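Tarnham Neighbors Help Board
Home > Household > Storage and Clutter

How do you get rid of kids' paintings without being a monster?

Asked September 14, 2023
3 answers

I have 112 paintings. I know this because I laid them out in the hallway last night and counted, thinking the number would shock me into action. It did shock me. Then I stacked them back up and put them behind the couch, where they live.

The source of the paintings is in kindergarten and paints at school, at the after-school program, at the library, and at home when it rains. All of it comes back to me. A few are wonderful. A lot are a single brown circle, painted with so much enthusiasm that the paper has gone stiff as a cracker and sheds flakes when you bend it. There's one with macaroni. There used to be more macaroni on it.

What I've tried so far:

The fridge. It holds six, and we had to buy stronger magnets.

Throwing some out quietly. I was caught the first time, because I had put them in the kitchen trash face up like an amateur. There were tears, and then there was a speech. I am not doing that again while anyone in the house can see over the rim of a trash can.

One of those Ouellet art portfolios, the zippered kind. It's for flat work by people who don't glue things on. Also it's full.

Mailing them to relatives. The relatives have asked me, politely, to slow down.

We're in a two-bedroom apartment and the closet is spoken for. I don't want to spend much. I'd like some kind of system where we keep the good ones, do something decent with the middle ones, and let the brown circles go to their rest. Does anyone have one that survived contact with an actual child? Please don't say "just take pictures of them." I have pictures of them. Now I have the paintings and the pictures.

Answer 1
Marked as accepted by the asker

We went through this with three kids, so multiply your hallway accordingly. Here's where we ended up after several worse systems.

Get one container per child and let the container be the bad guy. Ours are the flat under-bed kind from Wanum, $12 each when I bought them, no idea now. When the lid won't close, something comes out before something goes in. The child picks. You will be amazed at how cold-blooded a six-year-old can be about her own early work. Mine looked at a painting I had been saving for two years as a treasure and said "that's just when I was testing the brush."

Sort twice a year. We do it in June when school lets out and everything comes home in one horrible armload, and again in winter. Any more often and it turns into a hobby. Don't do it at bedtime. Don't do it when you're mad about something else.

Write the age on the back the day it comes in. Pencil is fine. I skipped this for the first kid and now have a whole folder of horses that could be by any of them. All three claim the good horse.

Wait for them to dry all the way before stacking, and I mean the thick parts too. Poster paint that feels dry in the morning can still glue itself to its neighbor by dinner. If two are already stuck, leave them. They're one painting now.

Anything with food on it is temporary. We had mice one winter and I traced it to a lentil mosaic. Enjoy the macaroni, hang it up, say your goodbyes.

For the middle pile, the ones that are too cheerful to toss and not good enough to keep, use them up as paper. They're already big and colorful and you paid for the paint. We wrap birthday presents in them. We've cut them into bookmarks and gift tags, and covered a school binder. My favorite is lining things: drawers, shoe box lids, the shallow boxes that everything seems to come in lately. Trim the painting to the bottom, a dab of glue stick in each corner, done. The kid sees it in use, which feels to them like a promotion, and six months later when the box gets ratty you recycle the lot and there's no speech.

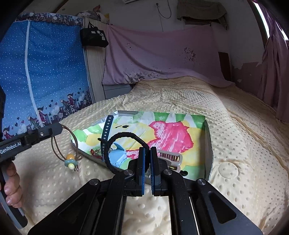
A big pink-and-red one, now the bottom of a box.

A few things I learned the hard way about lining boxes. Use the glue stick and go light on it. White school glue makes the paper bubble. Jillitz spray adhesive works beautifully and you will also stick the box to the table, the table to your sleeve, and a certain amount of dog hair to everything. If the paint is the flaky kind, rub it gently with a dry cloth first, outside if possible, and don't use it anywhere you keep white socks. And cut from the middle of the painting if you can stand to, where all the color is. Kids tend to run out of steam toward the edges.

Ask before you cut. That's the only rule my kids ever enforced. "Can this one be a box?" has never once gotten a no in our house, but cutting one up first and asking later got me a week of very formal behavior from a four-year-old.

As for the brown circles, paper recycling, face down, under a newspaper, on the morning of pickup. I feel fine about it. Mostly fine.

Comments on this answer

"The container is the bad guy" is going on my wall. I now have some wall, thanks.

Check whether your recycling takes painted paper before you do the newspaper trick. Ours says yes to regular poster paint and no to anything with glitter, foil or pasta.

Does the glue stick hold up in a bathroom drawer?

Reply from the answerer: For a few months. Then it curls up at one end and you find a bobby pin under it. Put in another painting. You aren't going to run out.

Answer 2

Just take pictures of them.

Comments on this answer

Did you read to the end of the question?

I did, and I'm standing by it. The trick is that you then throw out the painting. People skip that step.

Answer 3

I'll speak up for the other side, which is that you may be keeping too few.

My mother kept everything. When she moved out of the old house, she handed me a carton and inside were 182 drawings, every one of them by me and every one of them a truck. Same truck. I'm sure she could tell them apart. My wife asked what I planned to do with them and I said I'd have to think about it, and that was some years ago, and the carton is in our garage in a spot where you have to turn sideways to get past it.

So I don't know if this is advice. I will say that I took out 2 of them, the earliest and the last, and put them side by side in a cheap frame in the downstairs hall. In the first one the truck has its wheels on the roof. In the last one it has a license plate. People stop and look at it, and I have never caught anyone stopping to look at the carton.

If I had to boil it down for your situation, I'd keep the first one and the latest one of whatever your kid paints over and over, because there's always something they paint over and over. From your description it may be the brown circle. I'd keep a brown circle. Ask what it is, too, and write that on the back with the age. You might find out you've been recycling portraits of yourself.

The rest of what the first answer says sounds right to me, except I'd skip the under-bed containers if you have a cat. Ours got the lid off and slept on a year of preschool.

Comments on this answer

I asked. It's the neighbor's dog, from above. I feel terrible. Three of them have been pulled out of the recycling and one is going in a frame.

Update from the same person: down to 40 and the couch is back against the wall. We lined the silverware drawer. There is a small amount of blue on the spoons, so do the dry cloth thing first, like the man said.

I'm not a man, but yes, dry cloth.

Related questions
Does anyone take used magazines anymore?
Glitter in the carpet, third year
How long do I have to keep a clay thing that might be a cup?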